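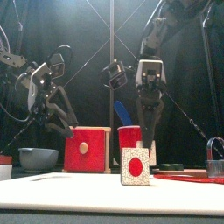

Two-arm station at the Nollmont site, with the left gripper open near the red box.

Climside progress report to Texier, April

Demonstration recording for the household tasks continued through the month. Operators drive both arms by remote control, and each run is saved with the arm positions and camera video. We now have 239 usable runs. Another 33 were thrown out, mostly for dropped objects or a late start to the recording.

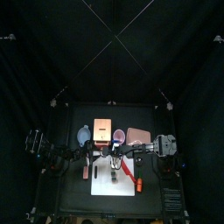

New operators need about 30 minutes of practice before their runs are good enough to keep. The hardest part is still working both arms close together over the middle of the table. We slowed the top arm speed in the Trista control software and will compare reject rates next month.

Remaining work under this phase: 3 tasks to record, then a first round of training. Spending is within budget. We are not asking for a change to the schedule.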